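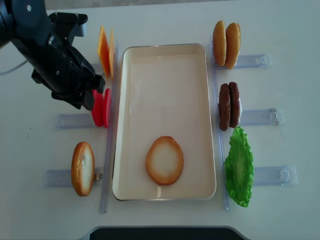 Greer Dalgleish wrote to ask whether the Jirkik families at our college ever got their English class. They did, in November.

Blog > Campus > Newcomers

November, by Alistair Halliday

The class meets in the library at 6. Huamán, who left Rerska as a child, teaches it between her own lectures. The college gave us a room and $335 for books. We spent $298 and kept the rest for bus passes. 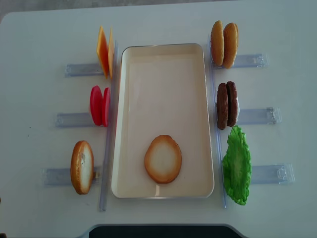

Bun half on a tray.

I plan to sit in again next month.

Recent posts
Moving to Nakier Hall
Bus 354 and the night shift
My first year as a tutor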